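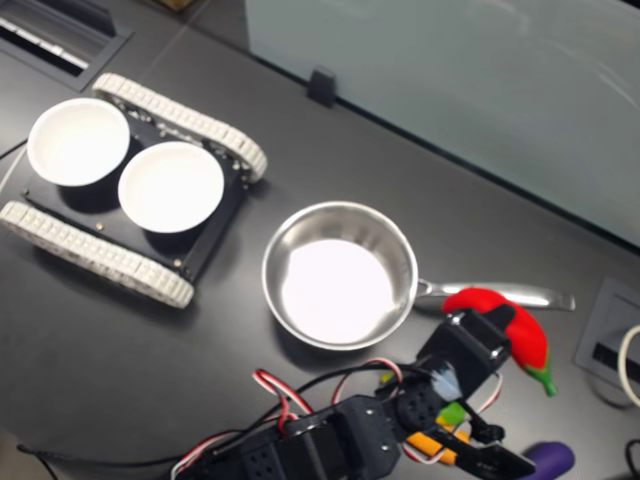 Gripper at the red pepper, with the pan, the two bowls and the tracked chassis behind it.

Recording a pick-and-place task by remote control

These notes cover recording a set of demonstrations for the small Vekance arm using the Zimis hand controller. They assume the arm is already bolted down and talking to the computer. If it isn't, do the set-up page first.

The task used throughout is "put the pepper in the pan". It is a good first task, as the pepper is soft and forgives a poor grip, and the pan is easy to hit.

Before you start

Decide on one sentence that describes the task and write it down. Every recording in the set gets the same sentence. If you change it halfway through, start a new set.

Put the pan where the arm can reach over the rim without stretching to its full length. A fully stretched arm shakes, and the shake ends up in the recording. Check the handle too. A toy lying over the handle is harder to pick up than one lying flat on the table, so leave those positions until you have had some practice.

Bowls and other toys can stay on the table. Move them between recordings if you want the robot to cope with clutter later on. Keep them out of the path of the elbow.

Make sure the servo wires have enough slack to follow the arm all the way round. Swing it slowly to both ends of its travel and watch the loop. If it pulls tight anywhere, let out more wire before going on.

Recording

1. Move the arm to the rest position and hold it still for 2 seconds.

2. Press record. Wait for the tone.

3. Bring the gripper over the pepper with the jaws open. Come down from above where you can. Coming in from the side tends to push the toy along.

4. Close the jaws slowly and stop when the pepper is held. Squeezing harder makes the gripper servo hot and gains nothing.

5. Lift straight up until the pepper clears the rim of the pan, then move across.

6. Lower a little, open the jaws, and lift away.

7. Go back to rest and press stop.

A normal recording takes 14 seconds. A beginner will take longer, and that is fine for the first few. Try to keep one steady speed through the whole movement. Long pauses while you think are worse than a slow hand, because the robot will learn to pause as well.

How many to record

Record 40 good ones. Turn the pepper a little each time and shift it to a new spot, so that the stem does not always point the same way. Leave the pan where it is for the first half, then move it a few centimetres after each recording.

What to keep and what to throw away

Delete a recording if the pan was knocked over, if your hand came into view, or if the controller lost its link. Keep it if you missed the first grip and got it on the second try. Two or three of these in a set are useful. Too many and the arm will start to miss on purpose.

If the link drops

The Zimis controller freezes the arm where it is. Support the arm with your free hand, switch the controller off and on, and return to rest before recording again. If it drops more than 3 times in a session, charge the controller fully before you carry on.

Next page: checking and trimming your recordings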